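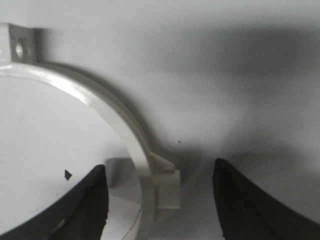

3.2 Supplier onboarding and product range

The second part of the study followed small food producers entering regional retail through a shared distribution company, Dronard, which buys from makers and sells on to independent grocers. Its records list 218 producers at the start of the observation period. Most had traded from market stalls or a home kitchen before their first wholesale order, and few had kept separate accounts for the business.

Producers were placed in one of two groups according to how their founder had met the opening costs. The first group relied on personal savings and family loans. The second held a contract with a lender or a larger firm, in most cases Stallov, which advanced funds against future deliveries. Producers with mixed funding were assigned to the group that supplied the larger share. The grouping was fixed at entry and was not revised if later funding came from another source.
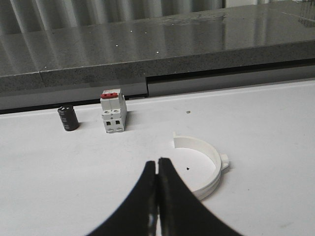 3.3 Order size and retention

Orders were measured in cases per delivery. A minimum of 100 cases applied to all producers until July, when Dronard raised it to 300 for chilled goods. The change allows a simple comparison — ambient goods kept the old minimum throughout — although the two categories differ in shelf life and in the number of outlets able to stock them.

Retention was defined as at least one delivery in each quarter after entry. Producers who moved their trade to Kutilero, the other distributor in the region, were recorded as leaving, even where sales to the same shops continued. This treatment understates survival of the business itself and should be read only as a measure of the trading relationship. Founders who sold their brand but stayed on as managers were kept in the sample, following the rule used in the Ziółkowski survey.
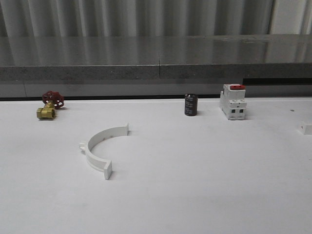

Figure 2. White tabletop with a small brass gate valve, its handwheel red, and a white plastic semicircular clamp.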